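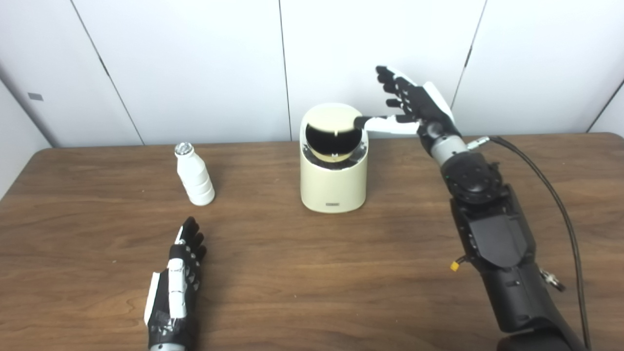

Ticket 804: Flap on tabletop bin will not stay level
Opened by: Jade Sedgwick
Location: Hustanwood, panel room
Item: small cream bin with the round opening, on the wooden table
Priority: low (my opinion), urgent (everyone who eats lunch near it)

Reported problem
Flap comes to rest at a tilt. Anything light gets held at the opening to be admired by visitors. I have been told to "just push harder" by two departments.

Log

9/13/20
Pushed harder. No change, apart from my opinion of two departments.

Entry 2
Took the lid off and wiped the pivots. Found a teabag tag wound round one of them. Removed it with tweezers and felt briefly like a surgeon. Flap swings more freely but still settles crooked.

Entry 3
Turned the lid 90 degrees in case the table was to blame. Same tilt. Table exonerated. Lid turned back.

Entry 4
Fornard wants to know if the white bottle with the shiny cap is part of the fault. No. It lives to the left of the bin and has never caused any trouble. Please stop adding it to this ticket.

Entry 5
Asked Cuvier for a replacement flap. They sell them in packs of 3. We have one bin.

Status: waiting on parts. Use the big bin in the hall.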